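A Day Among the App Builders: Visiting the Lidano Open House

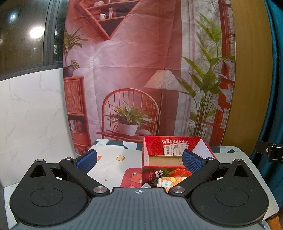
Issue 143 | Page 9

Aug 8, 2020

I have wanted to see the inside of Lidano since they put out their first cross-platform app kit, so when the invitation to the summer open house landed in my inbox I said yes before I had even checked the train times. It was worth every minute of the ride!

For those who don't follow mobile development closely, Lidano is a small software shop that lets you write an app once, in plain web code, and ship it to phones and tablets of every kind. Their toolkit is called Stillell, and if you have ever used a hybrid framework you will feel at home in it. You write your pages, you call the camera or the address book through a thin plugin layer, and the build tool wraps the whole thing up for each store.

The morning started with a welcome from Natalina Gentile, who runs the developer tools group. She kept it short (thank you!) and went straight into a live build. Starting from an empty folder, she had a working packing-list app on two different phones in nine minutes, and that included a typo in the config file that she had to hunt down in front of everybody. I loved that she left it in. The error message pointed at the right line, too, and anyone who has fought with older build tools will know how rare that is.

After that we split into groups. Mine went with Christos Petridis to the device room, and I could have stayed there until closing. They keep 70 phones and tablets on long shelves, some of them so old I remember owning them, all hooked up to a test runner named Grurnum. Push a change to the code and Grurnum installs the new version on every device, opens each page and saves a picture of what it got. Then it compares the pictures with the last good set and lists the ones that differ. Christos showed us a case from the week before where a date picker had gone completely blank on one old tablet and was fine on all the rest. You would never catch that by hand.

Someone in our group asked about speed, which always comes up with hybrid apps. Christos said scrolling long lists is still the weak spot, and he pulled up a list with pictures in every row so we could feel it for ourselves. On the newer phones I couldn't tell it from a native app. On the oldest ones it stuttered, and he said so before we did.

Lunch was in the courtyard, spinach pie and a very good lemon cake. I sat next to Chrysoula Alexiou, who writes the documentation, and we ended up talking all the way through the coffee about how to number plugin versions. She is rewriting the whole getting-started guide and has thrown out the old opening chapter, so you now reach running code on the second page. If you bounced off Stillell a year ago, try it again with the new guide.

The afternoon was hands-on. We each got a laptop and a half-finished app for a bus company called Triantafyllou, and the job was to make the timetable work offline. There were 20 of us in the room and Nektarios Ververidis went from table to table, never once grabbing anybody's keyboard. I got the timetable to save, then broke the search, then fixed the search and lost the timetable again. My neighbor spotted that I was clearing the storage on every start. One line! I did have it running by the end, and the source is going home with me.

A few practical notes if you plan to go. The next open house is in September, the hands-on session fills up first, and you will want to bring your own charging cable. The building is a ten-minute walk uphill from the station. Ask to see the device room even if your group isn't scheduled for it.

Kyriaki Gkikas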